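### 3.2 Materials and arrangement of the blocks

The material of the study is a set of rectangular blocks in two colours, orange-red and dark green, kept in a grey open-topped bin with sloped inner walls.

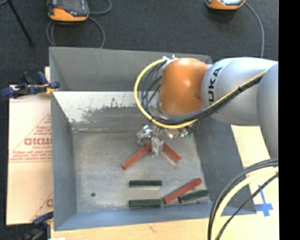 **Figure 4.** Three orange-red and three dark green blocks on the floor of the grey bin.

The blocks were ordered from Drivwood and were all cut to a length of 60 mm. We selected the two colours after a short trial in September, in which a third colour, a pale yellow, was judged too near to the colour of the bin under the evening lamps. The bin was delivered by Craddock, and its floor measures 335 mm by 200 mm at the inside.

For the present section we are interested in how the blocks lie with respect to their neighbours. Following the Zemen scheme, each pair of neighbouring blocks is labelled as parallel, angled or free. In Figure 4 the two green blocks which lie horizontally are labelled as parallel. Two of the red blocks are inclined toward each other in the form of an inverted V, and such a pair is labelled as angled. The third red block and the third green block, near the right side, are both tilted – we treat them as one group, although their tilt is not the same.

The slope of the walls has an influence on the arrangement. A block that is dropped close to a wall tends to slide back to the floor, so the middle of the bin is filled more often than its margins. Over 100 arrangements this tendency was visible for both colours, and a flat tray of the Prernusska type did not show it to the same degree. The scuff marks on the far wall were left as they are, and the bin was not repainted between the series. Labelling of one arrangement took around two minutes.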